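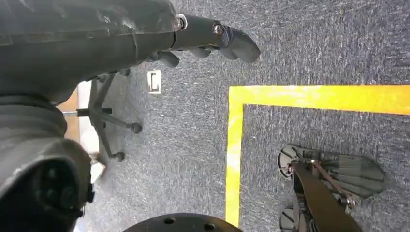 Office automation at Brarnholm began in the records department of Clegg, the claims-handling firm where I've worked for 16 years, and I'm the one who ended up writing this entry. The department handles paper files for the Tindunstead and Brarnholm branches, and most of our day used to be walking: shelf to desk, desk to scanner, scanner back to shelf. Now a humanoid robot shares the carpet with our office chairs, and a corner of bright yellow tape on the floor marks out its spot. I step around that tape without thinking, even at home in the kitchen, which my kids find hilarious.

The robot works under a program called Bekell, which started in July. Bekell covers 251 of the shelf locations (the low ones, mostly) and leaves the rest to us. On a busy day the department moves 1,000 folders, and we still do the fiddly ones by hand — torn covers, stapled photos, anything with a sticky note on it.

Jobs changed more than I expected! Three of us moved from fetching to checking, so I sit more and read more. My knees are happier, my eyes less so. Pay grades stayed put at first, then checking got its own grade after a long round of meetings. Newer staff learn the shelves more slowly, I think, and we've brought back a morning of plain old filing for them. Chairs get pushed in before the 3 p.m. run, and coffee stays on the desks.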